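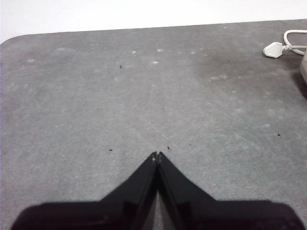

Onell two-finger gripper with tapered fingers, wrist camera view

Onell Student Gripper Kit, Countertop Task Set

The Onell kit is sold to school clubs and college teams that run kitchen tasks. It is the gripper used in the Karunaratne course and accepted without changes at the Plelano student meet. The kit fits any club arm with the standard Pustville wrist plate.

What the gripper does
Two black fingers close on a center line. The tips are narrow enough for small parts and the beveled sides leave the wrist camera a view of the work. Maximum opening is 90 mm. Finger pairs are sold separately and change with one hex key.

The toast task
Teams work with a two-slice toaster and a steel toast rack on a plain counter. The full task is to load bread, press the lever, and move each slice to the rack. Most clubs start with the last part, picking up a slice that stands clear of the slot.

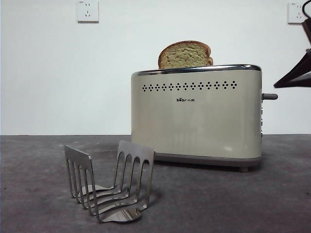 Approach a slice from above with the fingers open and close slowly. The grip force setting runs from 1 to 10. Use the low end for bread and go higher for the rack. Students should log the setting for every run.

Lever and buttons
The lever and the buttons are separate exercises. Press the lever with closed fingers, straight down. Line up with the end panel before moving in. 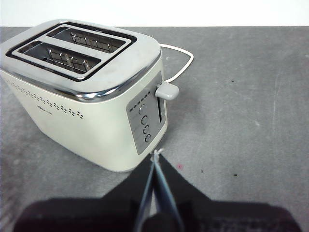 Check the fingertips before each session and wipe off any crumbs. Replace a pair when the tips no longer meet evenly.

In the box
Gripper body
Two pairs of fingers
Camera bracket and cable
Wrist plate screws (8)
Hex key
Task cards for the toast set

The arm, camera, toaster and rack are not included.

Price: $393 per kit
Order code: ONL-393
School purchase orders accepted. Orders ship from Pustville.

Page updated April 19, 2018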